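Jewellery sorting table – safety check with comments
Osau community room, shared use
Checked by: Vimala Palaniappan
Date: 26 December 2025

1. Tablecloth lies flat, no folds under the working area
Result: OK
Comment: The checked cloth is glossy and trays can slide on it. Please put a tray down, do not push it across.

2. Glass tray without chips or cracks
Result: OK, check again next time
Comment: I went along the raised edge with a dry cloth, not with my finger. If you find a chip, wrap the tray in newspaper and give it to Anil Pillai. A tray standing tilted must be laid flat before anything more goes in it.

3. Long chains and necklaces kept apart
Result: Needs attention
Comment: The long black chain was lying loose beside the white pearl-like strands, and the gold pieces were in a tangle. Do not pull on a tangle, the thin links can open and scratch the hand. Lay chains straight, one beside the other.

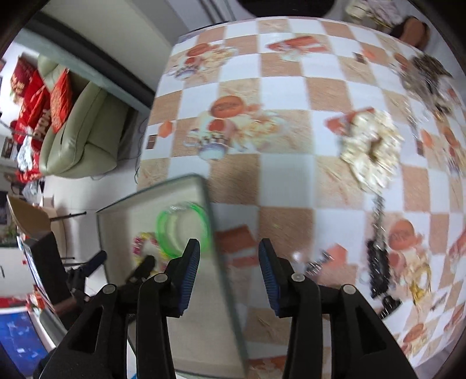

4. Bags and cushions not on the floor
Result: OK
Comment: They can stay on the green sofa. The way between the chair and the table must be free.

5. Elastic hair ties and items with beads
Result: Partly OK
Comment: Hair ties go in the tray together with the bangles and the beaded bracelet, this we agreed with Murali Varghese. Pull each elastic lightly before sorting. If the thread is thin or the bead moves too much, put it in the envelope for repair. Loose beads are a danger for small children, and Kumaresan Raju often brings his daughter in the afternoon. 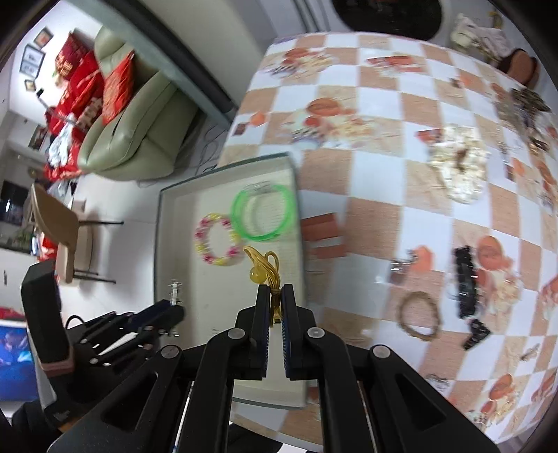 The envelope for repair is now nearly full, so I ask that somebody empties it before the next sorting. The limit is 68 pieces for one envelope – after this the paper tears at the bottom.

6. Sharp clasps and clips closed
Result: Not finished
Comment: I closed those I could reach. The dark heap at the far side still has to be done, Anil will continue with it.

Next check: in 7 days, by Themba Le Roux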